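Home | Features | Business | Archive

Budget for the hands first
20 Jun 2024 – By Daichi Tsuchiya

Clallside wanted an arm for its packing line in March. Bình Thân, who plans the spending there, bought 14 hand-held grippers instead and put the arm off a year. Staff record the work themselves, small white items included. Spare finger pads took $4000 of the budget – more than she had planned. 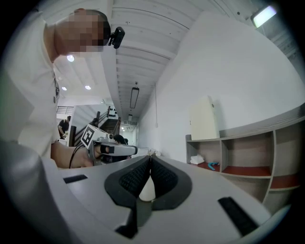

She now orders pads every 3 months and keeps cables on a separate line.

Contact | © Ondumum | Back to top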